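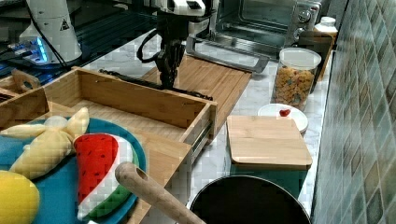
Der Planer hat recht und die Karte lügt, schreibt Urszula Walczak unter meinen Eintrag von gestern, und ich solle bitte aufhören, an den Gelenkgewichten zu drehen, bevor nicht jemand die Belegungskarte von oben angesehen hat. Dazu ein Link auf Magesa, Lauf 3606. Kein Gruß.

12. Dezember 2025, Küchenaufbau, Notizen Lena

Also Lauf 3606 in Magesa aufgemacht. Aufgabe war: Greifer über dem Schneidebrett parken, dann zum blauen Teller links vorn, Stoffbanane greifen, aufs Brett legen. Letetti plant bis über das Brett sauber und meldet danach "kein Pfad". Dreimal hintereinander, mit wachsender Planungszeit und gleichbleibender Überzeugung.

Karte von oben gerendert. Urszula hat recht, das trage ich hier ein, damit es dokumentiert ist und nicht mündlich weiterverbreitet werden muss. Zwischen Brett und Teller steht in der Karte ein Turm aus belegten Voxeln, der bis auf Höhe des Handgelenks reicht. Auf der Arbeitsplatte steht dort kein Turm.

Erste Vermutung: Ofentür. Glas, dahinter dunkel, davor ein langer blanker Griff, alles, was ein Tiefensensor am liebsten hat. Ofen in der Maske ausgeblendet, Lauf neu abgespielt. Turm steht noch.

Zweite Vermutung: durchsichtige Dose mit den bunten Cerealien. Jinon segmentiert die Cerealien tadellos und hält die Dose für Luft, das wissen wir seit August (Ticket offen, zugewiesen an mich, Priorität "bald"). Nur steht die Dose rechts hinten und der Turm links. Trotzdem ausgeblendet, aus Gründlichkeit und weil der Kaffee noch lief. Keine Änderung.

Dritte Vermutung, nach dem Kaffee: das Kabel. Am Greifer hängt seitlich eine schwarze Kabelschlaufe, und die ist im Selbstfilter nicht drin. Das Robotermodell kennt Arm, Flansch, Finger. Von einem Kabel hat es nie gehört. Jedes Mal, wenn der Arm über dem Brett steht, sieht Jinon also ein schwebendes schwarzes Ding, trägt es als Hindernis ein, und Letetti weigert sich pflichtbewusst, durch das eigene Kabel zu fahren. Beim Wegfahren wird die Stelle nicht freigeräumt, weil der Arm selbst den Sichtstrahl verdeckt. So stapelt sich das. Der Turm ist ein Archiv aller Orte, an denen die Schlaufe schon einmal war.

Probe: Karte zwischen zwei Teilaufgaben komplett gelöscht. Pfad in der ersten Iteration gefunden. Karte nicht gelöscht: kein Pfad. Das Ganze noch einmal andersherum, damit es nicht an der Reihenfolge liegt. Gleiches Ergebnis.

Was ich eingebaut habe:

Kapsel ans Greifermodell, deckt die Schlaufe seitlich ab, Radius 3 cm Zugabe. Grob, aber das Kabel hält sich auch nicht an ein CAD.

Die Kapsel gilt nur im Selbstfilter. In der Kollisionsprüfung gegen die Umgebung ist sie aus, sonst kommt der Greifer nicht mehr neben die Box mit dem Bambusdeckel. Eylül Aydoğan findet das fahrlässig. Vermutlich zu Recht, das Kabel kann ja hängen bleiben. Kompromiss: Warnung ins Log, wenn die Kapsel beim Planen etwas schneidet, kein Abbruch. Wir lesen dann also alle die Warnungen. Bestimmt.

Voxel verfallen jetzt nach 8 Sekunden ohne Bestätigung. Vorher: nie. Der Parameter hieß "decay" und stand auf 0, und im Kommentar daneben steht "später". Git sagt, der Kommentar ist von mir.

Danach 20 Wiederholungen mit der Banane, Replay plus Simulation, noch nichts am echten Arm. Letetti plant alle durch. Die Planungszeit ist wieder langweilig, so soll das sein. Am Arm erst Montag, wenn Hubert Żak die neuen Geschwindigkeitsgrenzen eingespielt hat; mit den alten will ich keinen frisch geänderten Selbstfilter fahren.

Nebenbefund 1: Das helle Brett auf dem weißen Marmor. Die Kante kommt in der Tiefe kaum heraus, Jinon schiebt sie zwischen zwei Bildern gern ein Stück hin und her. Fürs Ablegen egal, fürs Greifen des Bretts später nicht. Farbkante dazunehmen? Mit Aleksandra Gajewski besprechen, sie hat für den Aufbau in Susaston etwas Ähnliches gebaut und hoffentlich nicht weggeworfen.

Nebenbefund 2: Label "lid" für den Bambusdeckel und "lid" für den weißen Deckel der Dose. Der Aufgabenparser nimmt bei "Deckel abnehmen" den ersten in der Liste. Die Liste ist nach Konfidenz sortiert, also entscheidet im Grunde die Beleuchtung. IDs statt Namen durchreichen, Ticket angelegt, Priorität "bald".

Nebenbefund 3: Die Pfanne liegt mit dem Stiel Richtung Melone, und der Stiel wird als "rolling pin" erkannt. Von der Form her kann ich es dem Netz nicht verübeln. Für die Kollision reicht es, für "nimm die Pfanne" wird es peinlich.

Offen: zweiter Arm. Sein Kabel ist im Filter genauso unbekannt. Solange er stillsteht, ergibt das einen ortsfesten Geist, um den Letetti brav herumplant. Kapsel dort auch einbauen, bevor beide gleichzeitig fahren.

Urszula geantwortet: Karte war es. Antwort kam sofort, ein Daumen.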